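Les tasses dehors, les bols dedans

Il y a des semaines où je ne fais rien d'utile, et puis d'un coup je m'attaque à la vaisselle comme si ma vie en dépendait.

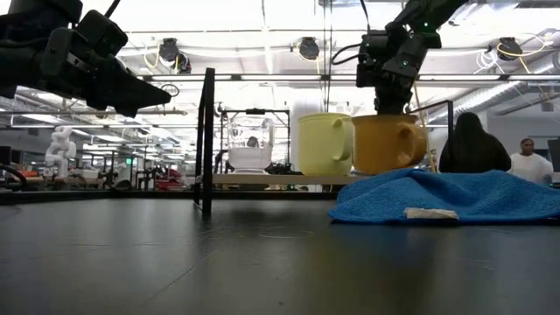

Pourquoi j'ai sorti les tasses du placard

Tout est parti d'un bol cassé. Je voulais attraper ma tasse jaune pâle, elle était coincée derrière une pile de bols, j'ai tiré, et voilà, adieu le bol à fleurs de ma tante (paix à son âme, celle du bol, ma tante va très bien). J'ai décidé le soir même que les tasses de tous les jours n'iraient plus jamais derrière une porte. Il y a maintenant une étagère en bois clair pour elles, juste derrière la grande table noire, et je ne reviendrai pas en arrière !

Pour l'instant elles sont deux : la jaune pâle et l'orange moutarde. Côte à côte, presque collées, les anses du même côté. J'y tiens, aux anses. Je suis droitière, je passe la main sans regarder, et à six heures du matin c'est un vrai confort. La moutarde, c'est celle du café. La jaune, c'est pour le thé, ou pour la soupe quand j'ai la flemme de sortir une assiette. Ma sœur trouve qu'elles jurent ensemble. Moi je trouve qu'elles ont l'air de sortir du même pot de miel, à deux moments de l'année.

Le coin des smoothies

À gauche des tasses, le grand pichet en verre sur son socle blanc. Je me suis mise aux smoothies en mai, avec un enthousiasme un peu ridicule : épinards, banane, gingembre, tout y est passé. Le gingembre, j'ai eu la main lourde. J'en garde un souvenir cuisant et je suis revenue à fraise-banane, comme les enfants.

J'avais d'abord rangé le pichet tout en bas, dans le meuble, à côté des moules à gâteau. Résultat, je ne m'en servais jamais. Depuis qu'il est à portée de main, j'en fais presque tous les matins. Je crois que c'est toute ma méthode de rangement : ce que j'utilise reste sous mon nez, et le reste peut bien disparaître au fond. L'appareil à croque-monsieur, par exemple. Je ne sais même plus où il est.

Un mot sur la table noire

Elle est belle, cette table, brillante comme un piano, et elle marque comme ce n'est pas permis. Il y a des petites traces rondes vers le milieu que j'ai frottées au vinaigre blanc, au savon noir, puis au bicarbonate (très mauvaise idée, le bicarbonate, ne faites pas ça). Ataahua Ellery, qui m'avait prêté son produit miracle, m'a dit de laisser tomber et de mettre une nappe. Une nappe ! Sur une table que j'ai mis deux ans à me décider à acheter !

J'ai fini par prendre l'habitude de garder une serviette-éponge bleu vif dessus. Elle traîne là, toute chiffonnée, et tant pis pour l'élégance. J'y pose ce que je viens de laver, j'essuie un coin au passage, et quand elle a fait son temps elle part à la machine avec les torchons. J'en ai essayé des plus fines, en coton lisse, elles glissaient partout – l'éponge, au moins, ça tient en place.

Il me reste à m'occuper du tiroir à couverts, où vivent ensemble les fourchettes, les piles et des ficelles dont j'ignore l'origine. Et à retrouver un bol à fleurs, si quelqu'un en voit passer un dans une brocante, avec un liseré vert sur le bord. Je suis preneuse, même ébréché.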